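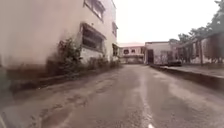

In praise of the back way

Waltavcombe has a plan for its lanes, and I have read it, all 3,489 words, on a bench outside the library with a sausage roll going cold beside me. I recommend the sausage roll.

The plan is called a "strategy for secondary routes". A secondary route is what the rest of us call the back way. It is the lane you take when the front way is full of people looking in shop windows, or when you owe money to someone with a shop. Every town has a few dozen of them and very few have names. Ours go by whatever used to be at the end: Dairy Cut has had no dairy in my lifetime, and the passage beside the old Kasprzak bakery is still called Kasprzak's by people too young to have eaten anything from it.

What the plan wants is for these lanes to be "activated". I have tried to think of a lane I would call inactive. Bins go out in them. Deliveries come in. Teenagers conduct the whole of their private lives there, and so do cats. On a wet morning a back lane will see a dozen people in aprons having the only five minutes of the day that belong to them. If that is inactivity I should like to be signed up for more of it.

But activation means something particular. It means planters. It means a string of lights, a mural of a kingfisher, and a coffee hatch run by Fostico, who have already put one in the station underpass and charge for a flat white what I used to pay for a pair of shoes (not good shoes, I admit). It means a bench with an armrest in the middle so that you can't lie down on it. The budget is 3,697 pounds per lane, a figure so exact that I assume somebody was very proud of it. Most of that, as far as I can make out from the appendix, goes on the kingfisher.

I have nothing against kingfishers. I have something against the notion that a place is wasted until it has been made to look at you. The front of a town is always at it. It has its face on from eight in the morning, it wants to know if you have a loyalty card, and it has put a sandwich board where your shins were going to be. The back of a town is looking the other way. You can walk down it in a terrible mood and it will not offer you anything.

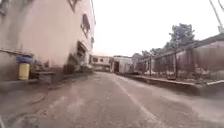
And it is honest about its plumbing, which counts for a lot. You learn more about a building from its rear than from any plaque on the front. The front gets painted when the owner has money. The back tells you which of the downpipes was mended in a hurry, where a window used to be, and how many people have at one time or another changed their minds about a boiler. I once chose a flat by its back wall and was happy there for years. The next one I chose by its front door, a handsome dark green, and I spent two winters on the telephone to a man about the damp.

There is a case on the other side and I will try to be fair to it. Some lanes are badly lit, and plenty of people won't use them after dark, with good reason. Some flood. The one behind the chemist has a dip in it that by August has usually been filled and by November has usually come back. Fine: put in a lamp and mend the dip. The plan does mention drainage, on its last page, under "further aspirations", two lines below a pop-up cinema. I would cheerfully swap the pop-up cinema for one grating that works.

Then there is the app. You knew there would be an app. Skusitard, as it is called, will guide visitors along the secondary routes and award them points for each one completed, with a prize at 100. I can only report how I feel about this as a person who uses Dairy Cut to avoid visitors. The whole worth of a short cut is that it's shared out slowly, by someone who likes you well enough to say, no, not that way, come through here. My aunt showed me Kasprzak's when I was seven and made me promise not to run in it. I got no points for that. I did run.

The consultation had 600 replies, which the council calls a strong response and which I suspect was helped along by the free tote bag. The question put to us was which improvements we would most like to see, and we could tick as many as we pleased. There was no box for leaving it be, so I wrote it in the margin, and then, as there was room, added a few words about the grating.

I walked home the back way afterwards. It took four minutes longer than the High Street, on account of a van, and the driver and I had a pleasant chat about whose turn it was to reverse. It was his.

July 2018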